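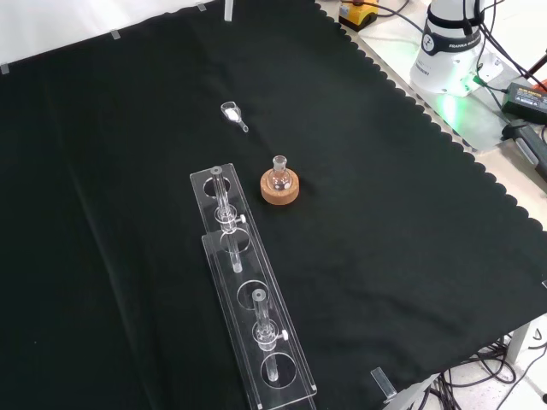

Siiri Keskinen
Site warden, Lutberg lakeside pitches

Drain-down on the lower loop is a Monday job, and in July it takes most of the morning. There are 30 pitches on the loop, 20 of them with a tap and a grey water point. The other ten share the standpipe by the wash block.

I start at the top, at pitch 1, with the stop valve open and every tap closed. The meter at the wash block should then stand still. This week it read 3410 when I arrived and had crept on by the time I had walked to the bottom and back, so something was passing water. I shut the branch to the lower row and the meter stopped. After that it was a matter of lifting lids.

The leak was at the tap on pitch 14. The washer had a groove worn in it and the seat was slightly pitted. A new washer on a pitted seat will hold for a week or two and then weep again, so I recut the seat with the hand tool, two light turns, and wiped it out before fitting the washer. If you feel the cutter grab, back off and clear it. Brass is soft and it is easy to take too much.

The grey water side needed more time. Each point is a 40 mm pipe with a mesh basket in the top, running down to a shared gully. The baskets fill with rice, pasta and coffee grounds. I lift each basket, knock it out into a bucket and pour a full watering can down the pipe. If the level drops at once, I move on. If it stands, I rod it from the gully end. Rodding from the top pushes the plug into the bend, where it sits until the next wet weekend.

Two points stood. One cleared with the rods. The other, at pitch 9, had a tent peg in it, and it took Vilja Kokkonen and me nearly an hour to get the thing out with a hooked wire.

Some notes for anyone camping with us on the lower loop:

Washing-up water goes down the grey point with the basket left in. Scrape the plates into a bin first.
Chemical toilets go to the disposal room only, never the grey point.
If your hose connector drips, try turning it off and reseating it before you tighten it. Most of the cracked collars I replace have been overtightened.

The standpipe still needs a new lagging sleeve before the autumn. I have the old one off and the pipe measured, and the part is on order.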